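Clirgate Support Desk
Ticket: Kitchen set, simulated collection: episodes rejected at ingest
Submitted by: Lindell, Data Operations
Assigned to: Ingvar Thorlacius
Component: Ekus scene generator / Clirgate ingest
Priority: Normal
Status: Resolved, monitoring

Summary
Lindell reports that part of the September delivery of simulated kitchen episodes did not pass ingest. The delivery held 3,767 episodes. Of these, 208 were rejected with the message "wrist view does not match arm state." The customer requests the cause and a corrected delivery before the next training run.

Customer statement
The rejected episodes all belong to the sink and dish rack task group. Episodes from the drawer and stove groups, recorded on the same machines with the same settings, were accepted in full. Operators noticed nothing unusual while recording. We had updated the Ekus scene generator two working days before collection began. Please advise whether the episodes can be repaired or must be recorded again.

Log

09:10 Ticket received and acknowledged. The customer was asked to supply the ingest report, the scene settings file and one full rejected episode.

10:45 Files received. The ingest report confirms 208 rejections, all with the same message.

11:30 The rejected episode was replayed from its stored arm state. Motion is smooth and the joint values fall within limits. The stored images are complete and none are blank. The fault is therefore not in the recording of either stream.

13:05 Time stamps compared. In the rejected episode the images trail the arm state by three steps from the first step to the last. An accepted drawer episode shows no delay.

13:40 Scene settings reviewed. The updated generator enables a setting named "settle before render" for any scene that contains thin wire objects. When it is on, the renderer waits for the physics to settle and the image is stored late, but it keeps the time stamp of the step at which it was requested. The dish rack is the only object in the customer's library that is marked as thin wire.

14:20 The customer asked whether the rack model itself was damaged, as the loops of the rack had looked uneven in an earlier version. The wrist view was rendered again with the setting off and examined for missing or broken wires. None were found. The image was attached to the ticket for the customer's records.

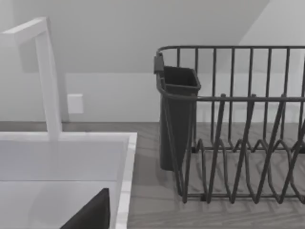
Attachment 1. Wrist view, sink and dish rack scene, rendered with "settle before render" off.

15:00 Correction prepared. For each rejected episode the images are moved back three steps to match the arm state, and the final three steps, which then have no image, are removed. The operator's command labels are not changed.

15:50 Correction applied to all 208 episodes and the set submitted again. 198 were accepted. The remaining ten were rejected as too short, having fallen below the minimum length once the final steps were removed.

16:15 The customer was advised to record the ten short episodes again. Lowering the minimum length is not recommended, as the limit is shared with the De Bruijn evaluation set and a change would affect both.

Resolution
The setting "settle before render" is to remain off for all collection scenes until the generator is corrected. The customer has confirmed the change on all recording stations. A request to store the true render time with each image has been passed to the Ekus maintainers.

Follow-up
The customer submitted 115 new sink and dish rack episodes, including replacements for the ten. All were accepted. The ticket will stay under monitoring until the next full delivery and will then be closed by the desk. Should the message appear again, reply to this ticket and attach the ingest report and the scene settings file together.

3 comments | 0 shares

Contact the Support Desk | © Clirgate | Back to top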